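Plisness Driver Assistance: Buying and Budgeting FAQ

Last updated 5 August 2019

These are the questions fleet managers ask us before they part with any money. The ones they ask afterwards are on the support page, which is longer.

Will your system drive my vans for me?

No. Ki keeps a vehicle in its lane, holds a sensible gap to whatever is ahead and slows down when it has doubts. Your driver stays in the seat, awake and paid. If your budget depends on removing the driver, please put the budget away and ring us again in a few years.

What do I get for the basic price?

The forward camera, the control unit, the wiring and a day of fitting. The basic price leaves out recalibration, the data plan and driver training. We list these on the quote in the same size type as everything else, a habit our sales department regards as eccentric.

How many vehicles should I start with?

Three. With one, you learn a great deal about one driver. With 40, you learn the same things at far greater cost, and you have 40 drivers telling you about them. Run your three for 12 weeks on the routes you really use, then decide.

Which routes should the trial cover?

The dull ones and the awkward ones. Every system on the market behaves beautifully on a fresh motorway at noon, and that is where you will be taken for the demonstration. Ask to go somewhere with roadworks instead. A country road with a building site alongside will tell you more in an afternoon than any brochure. You want striped beacons, some of them leaning, and lorries coming the other way.

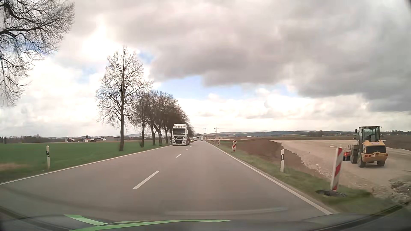
Watch what the system does with the edge of the road in such places. Does it follow the painted line, or does it take a sudden interest in the beacons? Does it mistake a digger on the site for a vehicle it ought to brake for? Make a note each time the driver has to step in, and ask the supplier to explain every entry. A supplier who blames the weather for all of them should be thanked for their time.

Do I need the Fako sensor pack as well?

Perhaps. Fako adds radar to the camera, and it earns its keep if your vehicles spend a lot of time in fog, heavy rain or low sun. For town deliveries in daylight most customers manage without. It can be added later, but this means a second visit to the workshop, so decide before the first one if you can.

What do buyers forget to budget for?

Windscreens. The camera looks through the glass, so a replacement screen means a recalibration, and your usual windscreen firm may not be equipped to do it. Allow for two per vehicle over the life of the contract. If your vans follow gravel lorries for a living, allow for more.

After windscreens comes time off the road. Fitting takes a day, training takes half of one, and neither can be done while the van is out delivering, although we have been asked.

Should I lease or buy?

Lease if you change your vehicles often. Buy if you run them until the doors drop off – the control unit can be moved to another van of the same model, though the camera bracket usually can't.

Can I see it working before I sign anything?

Yes. Our test vehicles run from the Cokberg depot, and you are welcome to sit in the passenger seat. Suggest your own route if it's within reach. Bring a coat, as the heater in the older car has opinions of its own.

How long does an order take?

Allow 12 weeks from signed order to first fitting. August is slow, so orders placed then tend to wait a little longer. Send us your vehicle list with models and registration years, and the quote will come back with the windscreens already on it.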